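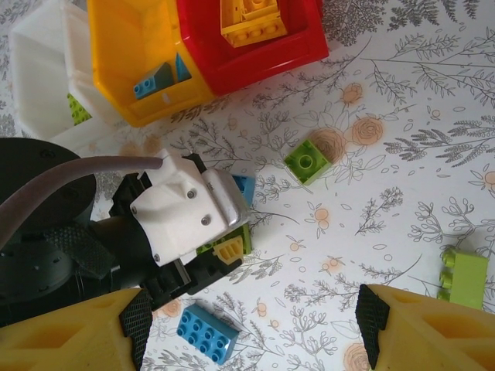
*A Jimness sorting exercise, seen from the wrist camera of one arm. Toy building bricks lie on a printed cloth in front of white, yellow and red bins; the second arm holds a lime-green brick.*

The **Jimness** is a tabletop robot kit sold by Osness, a small supplier of teaching and laboratory equipment. It consists of two light robot arms, a set of interchangeable gripper fingers, a wrist camera and a collection of practice tasks. The kit is intended for colleges, hobby workshops and small research groups that wish to record and replay handling tasks without buying an industrial machine. It is offered both as a purchase and as part of a rental plan called Flellside, under which Osness also provides setup and repair.

## Development

The kit grew out of an earlier single-arm product, the Sipos, which was withdrawn when its base proved too light for work at full reach. Tineke Schouten, who led the design of both products, kept the joint layout of the Sipos but replaced the base and moved the cable outside the arm, where it can be changed without opening the housing. The first Jimness kits were shipped in August to a group of 28 workshops that had agreed to report faults in return for a lower price. Most of the changes in the current version, including the stiffer finger mounts, came from those reports.

## Design

Each arm stands on its own base and may be clamped to any flat table. The two arms do not have to match. Buyers choose the gripper for each one separately, and the finger sets differ in shape, color and grip surface. The yellow fingers have a hollowed body with recessed pockets and a black textured pad on the inner edge. Other housings can be printed by the owner from files supplied with the kit, and are held together with ordinary screws.

The wrist camera looks past the fingers toward the work surface. Its view is close and wide, so that the fingertips remain in sight while a part is being approached. Osness recommends that a second, fixed camera be added for tasks in which the arms are likely to block each other, but does not include one.

The control software runs on a standard desktop computer. It allows an operator to guide the arms by hand, save the motion, and play it back at a chosen speed. Recorded sessions are stored in an open format and may be used to train other software. A session is limited to 3000 recorded steps, after which a new file is begun.

## Practice tasks

The printed manual contains a series of exercises in order of difficulty. Early ones ask the operator to pick up a single block and release it at a marked point. Later ones involve sorting bricks into bins, passing a part from one arm to the other, and separating pieces that have become joined. Toy building bricks are used in many of the exercises, as they are cheap, have known sizes and come in strong colors.

The manual advises operators to repeat each exercise on more than one surface, among them patterned cloth. Software trained only on a plain table often loses track of small parts when the background changes. Bricks should also be placed at different angles, including on their sides and upside down.

## Price and service

The complete kit is sold for 2780 dollars, excluding the computer. Additional finger sets are sold separately. Subscribers to Flellside receive replacement motors and pads during the rental term, and a technician attends for the first setup, a visit that takes about 4 hours.

## Reception

Workshops that reported on the kit generally praised the ease of changing fingers and the clear layout of the manual. Several found the hand-guided recording tiring over long sessions, and asked for a lighter setting on the shoulder joint. The exposed cable drew mixed comments. Some teachers welcomed the simple repair, while others noted that it could catch on the rim of a bin when the arm was turned sharply. Osness has since added a cable clip to the spare parts list.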